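The Galbraith Order

The last order of December was a gift box, navy, with a lid and a bow. The packing sheet gave it one line and no name. Under Contents someone at Galbraith had typed a part number from the old Tandix catalogue, which had been out of print for 12 years.

She looked the number up on the microfiche at the back of the Plelex store. It came under Fittings, Misc. Unit of issue: each. Mass: 60 grams. Colour: yellow. The drawing showed a curve with a gap in it and no dimensions. The field for Application had been left blank by the draughtsman, and the field for Supersedes gave the same part number again.

The bin label said 1,000. The bin held 2. She signed for one of them, wrote the balance on the card and took it to the bench.

The procedure for gift packing was Wotby's, revised once and initialled in pencil. Lid off before contents are brought to the bench. Insert seated square to the base. Ribbon not to be handled by the loops. She had followed it all year for watches, pens and a run of retirement medallions, and had no remarks to enter against any of them.

She cleared the mat, the blue one with the mountains and the yellow sun, and set the box out at the lower right.

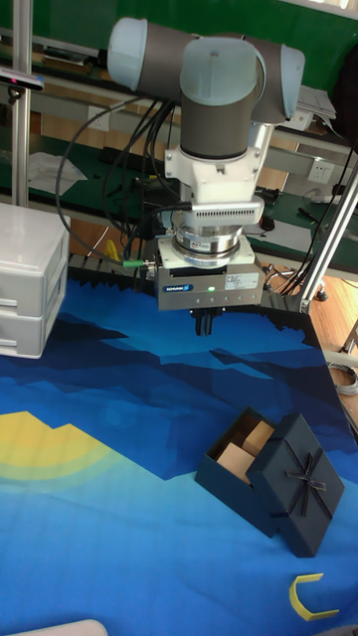
Second Attempt

The insert was tan cardboard, cut for something else. She tried the part flat, then on edge, then flat with the gap toward her. In the third position it sat 2 millimetres proud. Wotby's tolerance for lid closure was zero, with a note - see Galbraith - and no further reference.

She rang Galbraith at ten to five. The man who answered asked her to read out the part number, and then to read it again more slowly. He asked what colour it was. She told him.

'And it's got the gap?'

'It has the gap.'

He put the receiver down on something hard. She could hear a filing cabinet, then a long stretch of nothing, then the cabinet again. When he came back he said the order was correct as written and the recipient would know how to hold it. He did not say who the recipient was. She asked about the insert and he told her to leave it out.

She lifted the cardboard clear of the base and put the part in by itself. It lay on the bottom with room on every side. The lid went down without pressure. On the sheet, under Deviations, she wrote: insert omitted on customer's advice, 4.55 pm.

The freight cage was already locked, so the box went on the shelf by the door with the docket under it. She switched off the bench light and went back to the bin card. The balance was in her own handwriting. She opened the bin to check it against the stock, and there were 2.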